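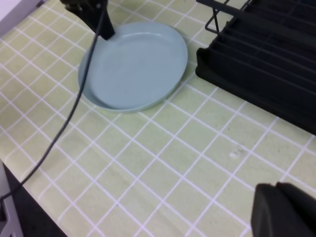
Getting tea stains and grey marks off plates

I drink far too much tea, and I'm one of those people who puts the teabag on whatever is nearest, so most of my side plates have had a brown ring on them at one time or another. Bicarb is the answer nine times out of ten. Put a heaped teaspoon on the stain, add just enough water to make a paste, leave it for ten minutes and rub with a damp cloth. Go gently on anything with a gold edge (I ruined one of my aunt's that way and she still brings it up).

The grey scratchy marks are a different thing altogether. They look like damage but they're mostly metal left behind by your knives and forks, sitting on top of the glaze. Bicarb will shift the faint ones. For the stubborn ones I use a cream cleaner on a soft cloth, little circles, then a really good rinse. Diane Hiebert swears by cream of tartar and it does work, but it's dear if you've a whole stack to do!

Washing up in the right order

My mother drummed this into me and I still do it. Glasses first, then cutlery, then plates, then the greasy pans, and change the water before the pans if it's gone cloudy. If somebody has had egg, rinse it off in cold water. Hot water cooks it on and you'll be scraping till bedtime.

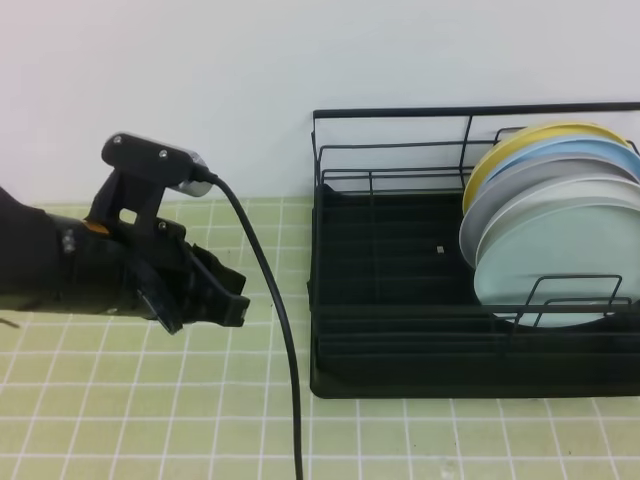

Grout is the part of the kitchen I get asked about most, and I've tried just about everything on it. If you've got a tiled countertop, and a pale green one like that shows up every splash of gravy, wipe along the lines every evening with a cloth wrung out in warm soapy water. Once a month I do a proper scrub with an old toothbrush and a paste of bicarb and water, then wipe it all off and dry it with a tea towel. Keep vinegar away from it. I know every second page tells you to use vinegar, but it eats into grout over the years, and Wayne Hiebert had to rake out and redo the whole of the bit behind his sink. If yours is sealed, check the seal every April or so by dripping a little water on it. If the water soaks in and goes dark, it's time to seal again.

Drying without a tea towel

I gave up drying plates by hand years ago and I don't miss it. Rinse them in the hottest water your hands can stand, stand them up so there's a gap between each one, and walk away. They'll be dry before you've finished your cup of tea, and you won't have fluff all over them either.
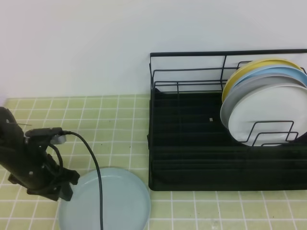
Do give the rack itself a wash now and then, mind. Mine gets a chalky crust round the feet, as we've very hard water here, and a soak in the sink with a splash of white vinegar brings it up lovely (vinegar is fine there, just rinse it well before it goes back on the worktop). If the coating has chipped and there's rust coming through, dab it dry and cover the spot with a bit of clear nail varnish. It'll see you through another year.

Oh, and before I forget, Trevor Després wrote in to ask about burnt milk pans. Cover the bottom with water, add two spoonfuls of bicarb, simmer for five minutes and leave it overnight. Wooden spoon only, Trevor, put the wire wool away!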